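Démonstrations de robotique : pour une exigence de lenteur

Tribune de Nele Verschueren, chargée de mission à l'observatoire Skidell des usages de l'automatisation

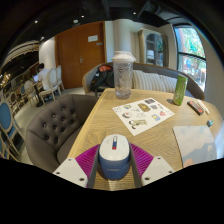
La journée portes ouvertes organisée en février par la société Ivico pose une question que les pouvoirs publics et les établissements de formation auraient tort de laisser aux seuls ingénieurs : que doit montrer une démonstration de robotique lorsqu'elle s'adresse à des citoyens ? Le programme remis aux participants annonçait une présentation de la préhension d'objets courants, dans un cadre volontairement éloigné de l'atelier. Deux doigts à garniture magenta, bordés de bandes gris foncé, encadrent un petit récipient bleu et blanc posé sur une table de bois clair ; un gobelet transparent à couvercle et une feuille d'autocollants se trouvent sur le même plateau, devant un canapé garni de coussins rayés. Un tel décor n'a rien de spectaculaire. Il nous paraît pourtant plus instructif que la plupart des chorégraphies industrielles auxquelles le public est habituellement convié.

Le secteur a longtemps entretenu une confusion entre démonstration et représentation. Les visiteurs sont placés derrière une vitre, un bras articulé déplace à grande vitesse des pièces identiques, un commentaire enregistré énonce des cadences, et chacun repart avec le sentiment d'avoir assisté à quelque chose d'inéluctable. Cette forme a ses mérites commerciaux. Elle renseigne très peu sur les difficultés réelles du métier, qui tiennent à la variété des formes, à la fragilité des matières et au désordre ordinaire des lieux où vivent et travaillent les personnes.

La préhension est à cet égard un excellent sujet. Saisir un petit objet au corps arrondi, qui se resserre vers l'une de ses extrémités, est un geste que l'adulte accomplit sans y penser. Pour une pince à deux doigts, il faut déterminer un point de contact, une orientation, un effort. Aurelio Rivas, responsable technique de la visite, a consacré à cette seule question la première partie de son exposé. Il a reconnu d'emblée que la surface de l'objet, son poids et sa position sur la table pouvaient chacun suffire à mettre en échec une méthode éprouvée la veille. Cette franchise mérite d'être saluée.

Tous les participants n'ont pas partagé notre appréciation. Saturnino Figueroa, qui représentait le centre de formation Peñalver, a regretté que la séance ne comporte aucune indication de productivité. Ses apprentis, a-t-il fait valoir, seront recrutés par des entreprises qui raisonnent en temps de cycle, et une visite dont ce critère est absent les prépare mal aux entretiens d'embauche. L'objection est sérieuse. Nous y répondrons que les données de cadence figurent dans toutes les documentations commerciales, tandis que l'observation attentive d'un geste, de ses hésitations et de ses reprises ne s'acquiert qu'en présence du matériel. Un établissement qui ne dispose que d'une demi-journée par an pour ce type de sortie devrait la consacrer à ce qu'il ne peut obtenir autrement.

Il convient également d'aborder la question des conditions d'accueil. Le groupe comptait huit personnes, effectif que nous tenons pour un maximum dès lors que les participants doivent s'approcher du plan de travail. Au-delà, les derniers rangs suivent sur écran et perdent l'essentiel. La visite organisée l'année précédente sur le site de Pirkgate, à laquelle l'observatoire avait été associé, avait souffert d'une affluence mal maîtrisée ; le compte rendu rédigé par Oliwia Pawlak le relevait déjà, sans que la recommandation ait été suivie d'effet.

Reste le point le plus délicat, celui de l'échec en public. Tsion Gudeta, qui conseille plusieurs collectivités sur leurs achats d'équipements, défend l'idée que toute démonstration financée sur fonds publics devrait comporter une part d'essais non préparés, sur des objets apportés par les visiteurs. Nous souscrivons à cette proposition, sous deux réserves. La première concerne la sécurité, qui impose un examen préalable des objets par l'exploitant. La seconde touche à l'interprétation : un essai manqué doit être commenté sur le moment, faute de quoi l'auditoire en tire une conclusion générale que rien n'autorise.

L'observatoire transmettra ces éléments aux établissements partenaires et proposera qu'ils soient inscrits dans la convention type de visite. Celle-ci prévoit aujourd'hui les horaires, les assurances et le port éventuel d'équipements de protection. Elle ne dit rien du contenu pédagogique ni du temps laissé aux questions, que nous souhaiterions voir fixé à deux heures.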